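Bridden gripper trials – README

14 comments · 34 shares

Hi! I'm the person who put this together, mostly in the evenings, and this is the file I wish I'd had when I came back to the data after a few weeks away. Bridden is a set of simulated pick-and-pull episodes recorded from a camera mounted at the wrist, made so I could compare two parallel grippers on the same furniture with the same controller. If you want to train something on it, go ahead. If you only want to know which gripper I ended up liking, skip down to "What I think so far".

What's in the folder

There are 900 episodes. Each one has the wrist video, the joint positions, the finger opening, the commanded motion and a short plain-text task line ("open the top drawer", that kind of thing). The two grippers are called Herinden and Barta in the metadata. Both are two-finger parallel designs and both are my own models, so don't go looking for a shop page. Herinden has longer fingers and a slower close. Barta is shorter and snappier, and I had to turn its closing speed down before it stopped bouncing off things.

The controller is Clidetine, the same build for every episode. I was very tempted to tune it separately for each gripper (the Barta runs would look a lot nicer!), but then I'd be comparing two tunings and I'd have learned nothing about the fingers. So you get one set of gains, and some of the motion is a bit ugly. Sorry about that – it stays ugly in both halves.

Why drawers

I started with blocks on a table like everyone does, and both grippers did so well that the results were no use to me. Bar handles are much meaner. The fingers have to come in open, straddle a thin rod without hitting the panel behind it, close, and then hold on while the drawer drags sideways a little. A few degrees of wrist tilt that you'd never notice with a block will jam a fingertip into the wood. The cabinet also looks completely different from the wrist depending on how the arm comes in, and I wanted that in the data because it's what trips up the policies I've been training.
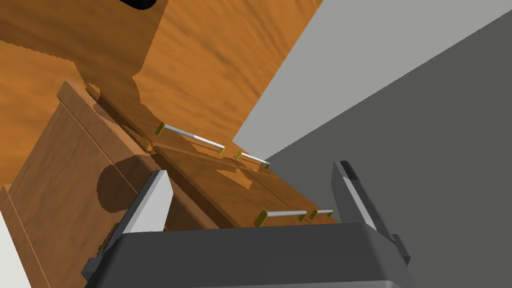 Starting poses are randomized, and I made the range wider in January after a friendly complaint that everything began square to the furniture. Nothing is leveled or rotated afterward, so don't expect the horizon to be horizontal. If your loader has an auto-rotate option, please turn it off! The camera pose is stored for every step and the two will stop matching.

About the camera

The wrist camera took me longer than both grippers put together. Mounted low, it gives you a lovely look at the fingers and a lot of housing. Mounted high, you see more of the room but you lose the fingertips right when they close, and that's the moment you care about. I settled on keeping both fingers in view when they're open and living with the housing taking up the bottom of the picture. You could crop that part off, but I'd leave it alone, as my own models got worse when I tried it.

The other thing to know is that a wrist camera spends plenty of its life looking at nothing useful. The arm swings, the furniture slides out of view, and for a while you have fingers and flat gray. I left all of that in. My first cleanup script threw those stretches away and the policy trained on what remained had no clue how to get back to the cabinet once it lost sight of it.
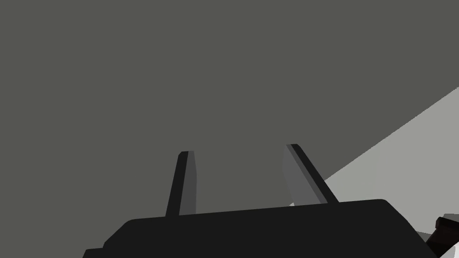
Gripper open against plain gray, with a bit of something dark brown down in the right corner.

What I think so far

On the drawer tasks Herinden finished 85 percent of its episodes and Barta finished 70. I counted an episode as finished if the drawer was open past the halfway mark and the gripper had let go cleanly. Almost all of Barta's misses are the same miss: it closes a touch early and pinches the handle with the very tips, then slips off on the pull. I'm fairly sure a later close would fix a good part of that, and it's next on my list.

Failed episodes are included and flagged with success = 0. Please don't filter them out before you've watched a few, they're the most interesting part (and a couple are very funny).

Known problems

- Finger opening is logged one step late in the older Barta episodes. The loader shifts it for you, but the raw files are still wrong.
- Shadows are on everywhere, including the gripper's own. I haven't made a version without them.
- Task lines were typed by hand, so there are typos. I fixed the ones I found.
- No real robot data. I'd love to add some, but don't wait for it.

Last edited 20th October. If something won't load, leave a comment with the episode number and I'll take a look.

Share · 14 comments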